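Week 4: What counts as a lunch?

Okay, so last time I promised we'd get to the Noltholm food diaries, and I do love this bit! 463 people wrote down what they ate at midday, and the first thing they fought over was the word "lunch" itself.

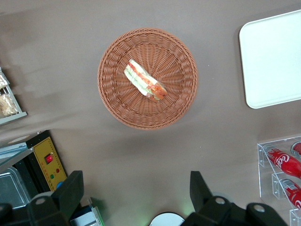
A sandwich wedge in a woven basket.

In Darport a sandwich was lunch. In Penry it was a snack – you only "had lunch" if you sat down to something hot. Same food, different box on the form, and there go your totals.

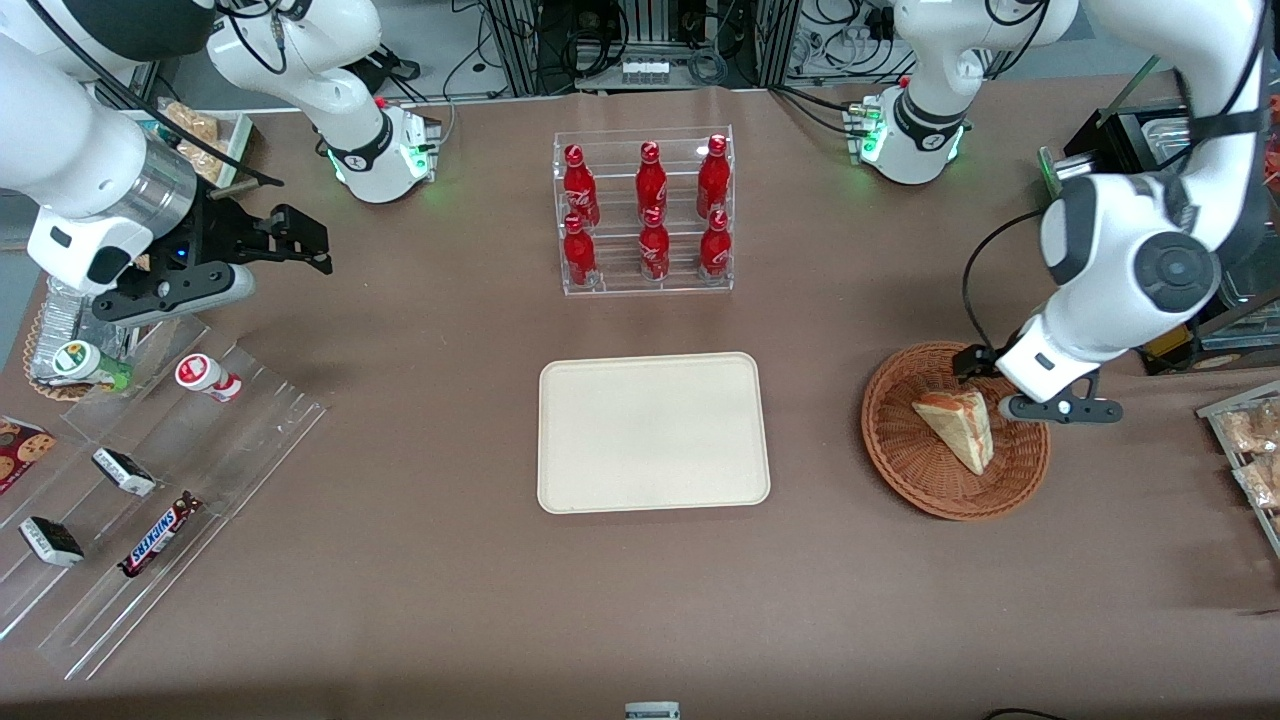 Drinks are even messier (36 diaries left them out completely), so please read the Penry coding sheet before you start on your own. Bring one day of your own diary in March, crumbs and all.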